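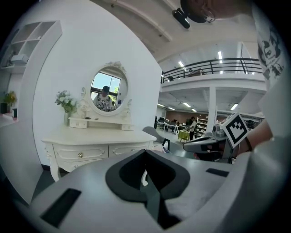

Bavus Surface Paste is a water-based cleaner for hard surfaces with a matte or lightly textured finish. It contains no wax or silicone and leaves no gloss. Matte finishes are easily spoiled by ordinary polish, which fills the texture and leaves shiny patches. Faint scuffs on a smooth, curved, light gray surface, as in the photo, are the kind of wear the paste is made for. It does not fill scratches or gouges that can be felt with a fingernail.

Supplied in a 130 g tub with one white pad. Larger tubs are packed to order at Kuvadstead.

Directions
Wipe off dust with a damp cloth. Put a small amount of paste on the pad and work in straight strokes for 30 seconds with light pressure. Leave for 90 seconds, then wipe with clean water and dry. Test first on a spot that does not show. Do not use on bare wood, leather or fabric, or on printed labels - the pad will lift the ink.
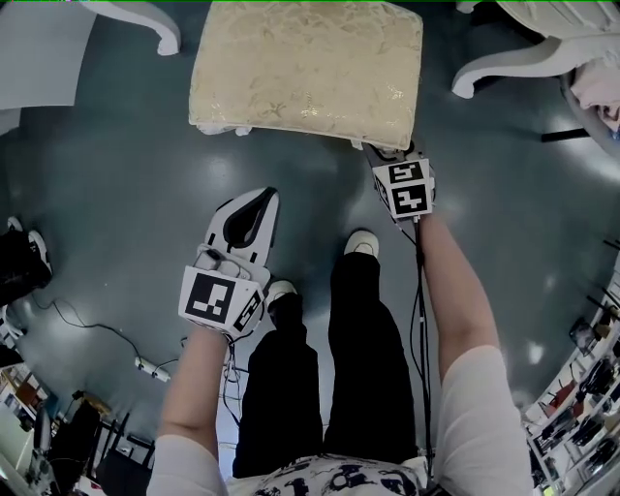 Surface Care Department, Anozie Supply, Hostadton

Storage
Keep the lid closed and store between 5 and 34 °C. Paste that has frozen turns grainy and should be thrown away. An opened tub keeps for 12 months.

Ordering
Trade accounts order by the carton. Single tubs are sold at the Hostadton counter only. Pads are also sold separately and can be rinsed and used again until the face begins to pill. The old green pad was dropped in December and must not be used with this paste - it is too coarse for matte finishes.

Product contact: Nnamdi Ugwu
Page revised 30 August 2019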